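README: Datensatz „Zater Mikrowelle“

Stand: 5. Oktober 2026
Herausgeber: Arbeitsgruppe Küche und Technik, Firma Tichý, Standort Cleltton
Sprache der Begleittexte: Deutsch (der Verfasser ist nicht deutscher Muttersprachler, Korrekturen sind willkommen)

Worum es geht

Dieses Verzeichnis enthält Aufnahmen und Notizen aus dem Projekt Zater. In dem Projekt lernt ein Roboterarm, in der Verteilerküche unserer Kantine die Mikrowelle zu bedienen: Tür öffnen, Schale hineinstellen, Tür schließen, Zeit wählen, starten, Schale wieder herausnehmen. In der Küche werden jeden Tag 80 Portionen einzeln erwärmt, vor allem für die Kolleginnen und Kollegen aus der Spätschicht, die nicht zur normalen Essenszeit kommen können.

Der Datensatz ist für zwei Gruppen von Lesern gedacht. Die erste Gruppe sind die Entwickler, die mit den Daten weiterarbeiten. Die zweite Gruppe sind die Beschäftigten der Küche und ihre Vertretung im Betriebsrat, die wissen wollen, was aufgenommen wird und was nicht. Deshalb ist dieser Text länger als ein gewöhnliches README.

Inhalt des Verzeichnisses

Der Ordner „episoden“ enthält 800 Episoden. Eine Episode ist ein vollständiger Versuch mit einer einzigen Teilaufgabe, auch wenn der Versuch misslungen ist. Zu jeder Episode gehören die Bilder der Kamera am Handgelenk, die Gelenkwinkel, die Öffnung des Greifers und eine kurze Textzeile mit der Aufgabe.

Der Ordner „notizen“ enthält die Schichtnotizen der Küche. Sie sind von Hand geschrieben und danach abgetippt worden. Rechtschreibung und Dialekt haben wir nicht geändert.

Der Ordner „regeln“ enthält die Vereinbarung mit dem Betriebsrat in der Fassung vom Juni.

Aufbau des Arbeitsplatzes

Die Aufnahmen wurden nicht in der laufenden Küche gemacht, sondern an einem Übungsplatz im Nebenraum. Dort steht die Mikrowelle, eine Midea, auf einem weißen Tisch, und hinter dem Tisch hängt ein weißer Stoff. Den Stoff hat die Küche selbst vorgeschlagen, damit keine Person, die durch den Raum geht, in den Bildern erscheint. Am Arm ist ein schwarzer Greifer mit zwei Fingern montiert. 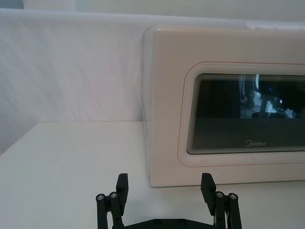
Über die Höhe des Tisches wurde lange gesprochen. Für den Arm wäre eine niedrigere Fläche bequemer gewesen. Die Kolleginnen wollten aber die gleiche Höhe wie in der Küche behalten, denn sie sollen am selben Platz arbeiten können, wenn der Arm ausgeschaltet ist. Wir haben uns für die Höhe der Küche entschieden und die Halterung des Arms angepasst. Die Rechnung für die neue Halterung kam von der Firma Kudico und war höher als geplant.

Teilaufgaben

Die Namen in den Dateien sind folgende:

tuer_auf: Die Tür wird geöffnet.
schale_rein: Eine Schale wird auf den Drehteller gestellt.
tuer_zu: Die Tür wird geschlossen.
zeit: Eine der Kurzzeiten wird gewählt, oder die Zeit wird mit Minus und Plus eingestellt.
start: Die große ovale Taste unten am Bedienfeld wird gedrückt.
schale_raus: Die Schale wird herausgenommen und abgestellt.

Die Teilaufgabe „start“ sah am Anfang sehr einfach aus. In der Praxis macht sie die meisten Fehler. Die Taste liegt tief, nahe an der Tischfläche, und der Arm muss von vorne und von unten kommen. Dabei verdecken die Finger einen Teil der Taste für die Kamera. Wir drücken mit geschlossenen oder fast geschlossenen Fingern. Mit offenen Fingern trifft nur eine Spitze, und der Druck wird schief.

Zweite Schwierigkeit: das Licht im Garraum. Bei eingeschalteter Lampe ist das Fenster warm gefärbt, bei ausgeschalteter Lampe ist es dunkel und spiegelt den Raum. Ein Modell, das nur mit dunklem Fenster trainiert wurde, war bei leuchtendem Fenster unsicher. Bitte beim Aufteilen in Trainings- und Testdaten beide Zustände berücksichtigen.

Was sich für die Beschäftigten ändert

In der Küche arbeiten in der Spätschicht 2 Personen. Diese Zahl bleibt, so steht es in der Vereinbarung. Der Arm übernimmt das Erwärmen, die Ausgabe am Tresen bleibt bei den Menschen. Auch die Kontrolle der Temperatur mit dem Einstichthermometer macht weiterhin eine Person, und sie unterschreibt dafür.

Aus den Schichtnotizen möchten wir einige Punkte wiedergeben, die uns wichtig scheinen:

– Das ständige Bücken und Drehen zwischen Kühlschrank und Mikrowelle wird als größte Belastung genannt. Hier ist die Erwartung an den Arm am höchsten.

– Mehrere Notizen sagen, dass die Wartezeit vor dem Gerät auch eine kleine Pause war. Wenn der Arm wartet, fällt diese Pause weg. Die Pausenregelung wurde deswegen ergänzt, siehe Ordner „regeln“, Abschnitt 4.

– Der Arm ist langsamer als eine geübte Hand. Eine Notiz lautet: „Bis der die Tür zu hat, hab ich schon gedrückt.“ Das stimmt bis heute.

– Gewünscht wird ein Halteknopf, den man mit dem Ellbogen erreichen kann, wenn beide Hände ein Tablett tragen. Er ist bestellt.

Nicht beantwortet ist die Frage, wer zuständig ist, wenn eine Schale im Gerät überläuft. Die Küche sieht hier die Technik in der Pflicht, die Technik sieht es umgekehrt.

Datenschutz

Die Aufnahmen enthalten keinen Ton. Episoden, in denen eine Hand oder ein Gesicht zu sehen war, wurden gelöscht. Arbeitszeiten einzelner Personen lassen sich aus den Dateien nicht ablesen, weil die Uhrzeiten entfernt sind. Eine Nutzung zur Leistungskontrolle ist nach der Vereinbarung verboten, auch für spätere Empfänger der Daten.

Ansicht beim Start

Für die Teilaufgabe „start“ ist die Stellung kurz vor der Taste wichtig. Die Fingerspitzen stehen nebeneinander vor dem unteren Teil des Ovals, das von einem dünnen rötlichen Ring umgeben ist. Wer die Episoden mit der Hand nachprüft, soll auf diese Stellung achten und erst danach auf die Anzeige oben.

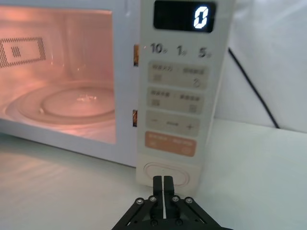 Bekannte Grenzen

Es wurde nur ein Gerätemodell verwendet. Auf ein Gerät mit Drehknopf lassen sich die Daten vermutlich nicht übertragen, wir haben es nicht geprüft.

Der Hintergrund ist immer hell und ruhig. In der echten Küche stehen Wagen, Kannen und Kartons hinter dem Gerät.

Schalen mit Deckel kommen nur selten vor. Suppen fehlen ganz.

Nutzung und Rückmeldung

Die Daten dürfen innerhalb der Firma Tichý und bei Kudico für das Projekt Zater verwendet werden. Für jede andere Nutzung ist vorher der Betriebsrat in Cleltton zu fragen. Fehler in den Textzeilen bitte mit der Nummer der Episode in die Datei „korrekturen“ eintragen. Kolleginnen und Kollegen ohne Rechnerzugang können einen Zettel in das Fach der Arbeitsgruppe legen, wir tragen ihn dann ein.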